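Mindero G2 soft-pad gripper, pair for two-arm stations

Price per pair: 2,376 EUR without tax
Weight of one gripper: 929 g
Stock: available from our store, March series

The Mindero G2 is an electric parallel gripper for light objects that change their shape when you press them. We sell it in pairs, one for the left arm and one for the right arm, with the cables and two sets of finger pads. The flange plate for the Husar arms is included. For other arms please write us before you order, we have plates for most of them but not for all.

Why we choose this model

At Lirkico we tried the G2 against the older Dornus gripper during some 20 days. The Dornus is a strong tool and we still sell it for metal parts. With paper and thin cardboard it is more difficult to set, as the lowest force is already high for a cup wall. On the G2 you set the force separately for each arm, and this helped us very much, because a folded cardboard handle wants a firm hold and a paper cup wants a gentle one.

Our test list had 182 picks, with bottles, folded boxes, cups with lids and cup carriers. The pads are soft and green, and you can change them without tools. After the test we could see small wear on the edges of the pads, but the grip was still good.

Notes from Lenuța Dumitrescu, test bench

For a cup, begin with the lowest force and go up in small steps. Hold it below the lid. If the fingers touch the lid, it can open when the arm turns.

For a carrier, take the handle at the top and in the middle. When only one side is filled, the carrier wants to lean, so lift slowly and wait a moment before you move to the side.

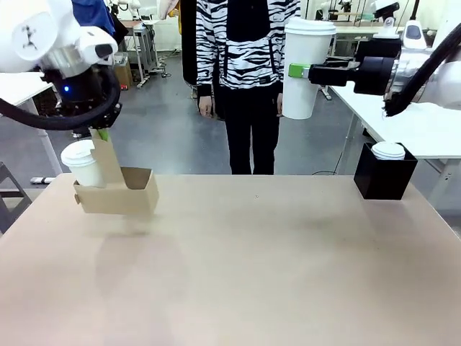

Leave enough free cable near the wrist. In our first setup it was too short and the arm stopped at one position. A wide loop is better than a tight one, but check that it does not touch the object.

In the package

Two grippers, two cables, two flange plates, two spare sets of pads, printed manual in English.

Spare pads can be ordered separately. Page updated 2024-07-15.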